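Section 4: Showing the robot its first board task

By now your Grendale should be standing at its table, switched on, and past its self-check. If it isn't, please go back to Section 3 and finish that first, as the steps below assume that both arms move freely and that the headset picture is clear.

Teaching by remote control is a pleasant job once you have settled into it, and we would encourage you not to hurry. You wear the headset and the gloves, the robot copies your hands, and everything you do is saved as a recording. Later on, the Skidska software works through your recordings and learns the task from them. A tidy, calm recording is worth a good deal more than a quick one, and you'll find the work easier on your shoulders too.

Before you begin

Wipe the table down and put away anything that doesn't belong to the task, including mugs and spare gloves. Lay the assembly board upright in front of the robot, so that its short edges run left to right and the gear knob is at the far end. Leave the near part of the board clear, and keep the arm cables lying on the table or hanging at the sides, well away from the parts.

Choose your lighting and stay with it for the whole session. Coloured light is perfectly all right (many of our customers teach under several colours, one after another), but please don't change it halfway through a recording.

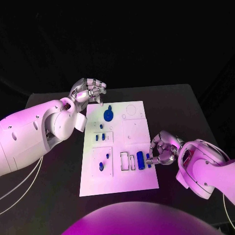
Figure 4.1 Two-handed work on the board, from the head camera. Left hand near the gear knob, right hand on the small cylinder.

Taking control

1. Stand on the operator's mat and put on the headset. Tighten the strap until the view stays still when you nod.

2. Put on both gloves, left one first. The little loop at the cuff goes over your thumb.

3. Hold your own hands in the same pose as the robot's hands, as near as you can manage. It needn't be perfect. The closer you are, the smaller the jump when the arms join up with you.

4. Press the foot pedal and hold it for 2 seconds. You'll hear one low tone, and the arms will begin to follow you.

5. Move each hand slowly in a small circle above the board, and open and close the fingers. If one hand lags behind the other, lift your foot, wait for the arms to stop, and repeat steps 3 and 4.

CAUTION: Never reach over the table while the pedal is down, even to rescue a part that is rolling away. Lift your foot first. If someone is helping you, agree between you who may touch the board and when.

Recording the small cylinder

6. Say "start" clearly, or ask your helper to press the green key on the Zandix panel.

7. Bring the right hand down beside the small cylinder, coming in from the right. Keep the left hand raised over the top corner of the board, where it won't hide anything from the head camera.

8. Close the thumb and fingers gently around the cylinder. Stop as soon as you feel the glove push back. New operators nearly always squeeze too hard here – the fingers will hold with far less force than you would expect.

9. Lift straight up, pause for a breath, and lower the cylinder to its place again. Open the fingers fully before you draw the hand away.

10. Say "stop". Check the recording number on the panel and write it on your session sheet.

Note: The large cylinder lies on its side close by. If you knock it, carry on and finish the movement, then mark the recording "bumped" on the sheet. Please don't delete it, as the software can make good use of a recovery.

How many recordings to make

We suggest 17 good recordings before you try the first training run. After that, add more in small batches and move the board a little each time, so that the robot doesn't grow too fond of one spot. The memory card holds 1000 recordings of this length, and the panel will warn you well before it is full.

Do take breaks. Lesia Zinchenko and Eduard Kolář, who wrote the first version of these steps, used to swap places after every 4 recordings, and their later ones were as smooth as their early ones. If you are working alone, take off the headset for a few minutes and look out of a window.

Letting go

11. Rest both robot hands above the bare part of the board, with the fingers open.

12. Lift your foot from the pedal and wait for the two high tones.

13. Take off the gloves, then the headset, and hang them on the Boonchu stand to air.

CAUTION: Don't switch off at the wall while an arm is raised. Park the arms from the panel first, as described in Section 3.

If the fingers slip, or the arms stop following you partway through a recording, see the fault table in Section 7.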